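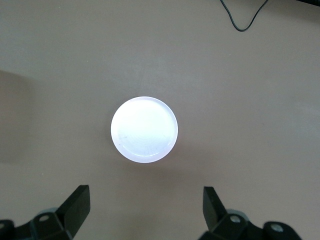

Figure 3. Wrist camera view in the thin-object task, both fingers open. The white disc is farther up the view than the fingertips.

4.2 Thin objects on a bare table

The second group of tests concerns objects which are low and flat. We selected this group after the first round in February, when both grippers had good results on blocks and cups and the difference between them was too small to discuss. With a thin round object the situation is more difficult. The fingers must go down almost to the table, the rim gives only a small contact area, and a mistake of a few millimeters in height is enough to lose the grasp.

We compared two grippers on the same arm. The first one is the Judbridge parallel gripper, with stiff fingers. The second one is the Kestent gripper, in which each finger can bend a little at the base when it meets resistance. The arm, the wrist camera and the controller were not changed between the two conditions. Each gripper made 100 attempts, so the complete set for this task has 200 attempts. The starting position of the object was taken from a list prepared in advance by the second operator, Crescencio Cifuentes, and the same list was used for both grippers.

An attempt was counted as a success when the object was lifted from the table and held for 5 seconds. If the object slid during closing but was still lifted, we counted it as a success and made a separate note. If the fingers touched the table with a force over the limit of the controller, the arm stopped and the attempt was counted as a failure, also in the cases when the object was already between the fingers.

Figure 3 shows the kind of view which the policy receives before the approach. Two properties of this view were important for the results. First, the white object is much brighter than the table and its surface comes close to overexposure. The rim can be seen as a thin ring, and it is clearest along the lower right curve, but the inner face gives very little texture for the estimate of height. Second, the shadow below the object is soft, without a sharp border. In our earlier work with the Quintana arm we used the shadow edge as a help for finding the distance to the table. With a shadow of this type the method was not reliable, and we removed it from the controller before the comparison.

We tried to reduce the exposure of the camera. This gave more detail on white objects, but the black fingers then became difficult to separate from other dark regions, and the finger detector lost its position in a part of the attempts. A darker image also did not help with the gray and brown objects in the set. After discussion we kept the automatic exposure for all conditions - it is not the best setting for any single object, but it is the same for all of them.

The stiff fingers succeeded less often than we expected. The typical failure was a contact with the table before closing. When the height estimate was too low, the controller stopped the arm, and when it was too high, the fingertips passed above the rim and closed on air. The useful range between these two errors was narrow. The Kestent fingers accept a light contact with the table and continue to close, so the low errors did not always end the attempt. For the high errors there was no advantage, and the two grippers failed in the same manner.

There was one more type of failure which appeared only with the bending fingers. When one fingertip touched the object earlier than the other, the object was pushed to the side and sometimes it turned around the second finger. We believe that the reason is the difference in friction between the fingertip pads, but we did not measure it. Oluwaseun Nnaji repeated a small part of the test with new pads and the rotation became smaller. These repeated attempts are not included in the totals.

The lateral error of the approach was similar in both conditions, and this was expected, as the camera and the position estimate are the same. We also examined if the black cable, which can be seen on the table in the upper right area of Figure 3, had an influence on the detector. In the recorded attempts we did not find a case in which the cable was selected as the target. The Skullaro segmentation module sometimes gave a weak second region along a dark line, but its score stayed under the threshold.

From these tests we do not conclude that the bending finger is a better choice in general. In the cup task the stiff gripper was faster, and it held the cup with less movement during transport. For low objects on a hard table, the tolerance to contact was more valuable to us than the precision of the finger. A better height estimate could reduce this difference, and in the next section we repeat the task with a force-guided descent, where the arm first touches the table beside the object and then uses this height for the grasp.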